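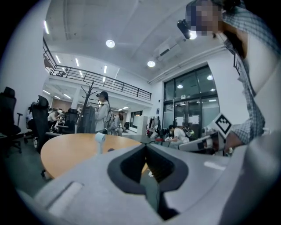
Mezzanine offices are workplaces in which part of the floor area sits on a raised platform between the main floor and the ceiling, open on at least one side to the room below. The type is popular in converted workshops, showrooms and warehouses, where a tall room would otherwise leave a great deal of air unused. A black metal railing against white walls, with a chair or two visible behind it and rows of ceiling lights running toward the back, is a very common look, and a wonderfully bright one when it is done well!

Terminology

A mezzanine differs from a full story in that it covers only part of the room beneath it. Designers also speak of a gallery (usually a narrow walkway along one wall) and a loft (a deeper platform, often used for storage or sleeping). In everyday office talk the words get mixed freely, and many people simply say "upstairs."

Layout

The lower level normally holds the shared and noisier activities - meeting tables, demonstrations, deliveries, lunch. Round tables are a favorite here, as people can gather at them from any side and nobody has to sit at the head. The upper level tends to be given over to desks, reading corners or a small library. Stairs are placed along a side wall wherever possible, so that the tall part of the room stays clear.

In the Sallovstead building, a former seed store refitted by the designer Emiliano Goicoechea, the platform takes up 27 percent of the floor area. Goicoechea first drew it much larger, but the desks underneath came out gloomy in the model and he pulled the edge back twice. The Berge studio went the other way and wrapped a slim gallery along three walls, with seven desks facing outward over the drop. Staff there are very fond of it, though visitors with a fear of heights prefer to stay below.

Railings

The open edge needs a guard. Metal bars are the classic choice, letting daylight through and keeping the two levels in easy contact. Glass panels look lighter and block a little more noise, but they show every fingerprint. Solid low walls give the most privacy to people seated upstairs and take the most light away from the floor below.

Lighting and air

Tall white ceilings spread light beautifully. Linear fixtures are often set in rows along the length of the room, with round downlights over entrances and tables. Lamps above the stairwell are awkward to reach, and the early Biltari office, which had over 200 fittings, kept a folding tower just for changing them.

Warm air collects under the ceiling, so the upper level can be stuffy in summer while the lower one feels fine. Wall-mounted air conditioners, ceiling fans and opening windows are all used, frequently together.

Sound

Noise travels easily between the levels. Saturnino Barroso, writing about the Clitamum reading rooms, recommended thick rugs upstairs and fabric panels under the platform. Curtains and full bookshelves help as well.

See also: Open-plan office, Gallery, Loft conversion, Stairwell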